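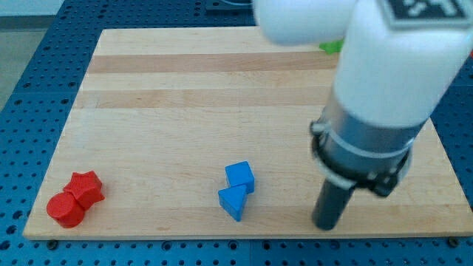 Home > Forums > Small Arms & Benchtop Cells > Setup and Maintenance

Wrist clamp ring keeps creeping, how do you all keep yours put?
Posted by moodley_bench, April 17, 2024

Hi everyone, long-time reader and finally a poster! We run a little block-sorting cell here at Moodley, white arm, perforated table, butcher-block style board for a work surface, printed shapes in red and blue and green. It has been a sweetheart of a machine since September. But twice this month the black clamp ring on the wrist collar has turned a hair, and then the finger comes down a touch off and everything after that is off too. I snug the bolt, I re-teach the touch point, and we're happy for a few days. What am I missing?

dimau_dan wrote:
Welcome! Take the ring all the way off and wipe the collar with alcohol before you do anything else. Ours at the Dimau shop had a film of oil under there that you couldn't see but could sure feel with a fingertip. Then tighten in small steps, 2 or 3 passes, and draw a paint-pen line across ring and collar so you can tell at a glance if it moves again.

prandier_fan wrote:
I'll disagree a little, with love. I'd look at the board first. If yours just sits on the table and gets bumped, your touch point shifts and you blame the poor ring. I put 2 stops in the table holes along the near edge and my trouble went away for good.

dimau_dan wrote:
A stop won't help if the ring has turned, though, and it sounds like moodley has seen it turn.

jurnbridge_kay wrote:
You could both be right, you know! At Jurnbridge we check the finger at 5 spots on the board every morning (takes me less time than my coffee). If all of them are off the same way, go look at the board. If it changes as the wrist rotates, go look at the collar. And please wipe your marker while you're there, dust on those will drive you batty.

moodley_bench wrote:
Oh, you folks are wonderful. Ring came off, and yes, oily as a skillet. Cleaned, marked, and back together, and I ordered stops too so prandier_fan won't be cross with me. I'll run it 7 days and report back with the morning numbers.

Reply | Watch thread | Next topic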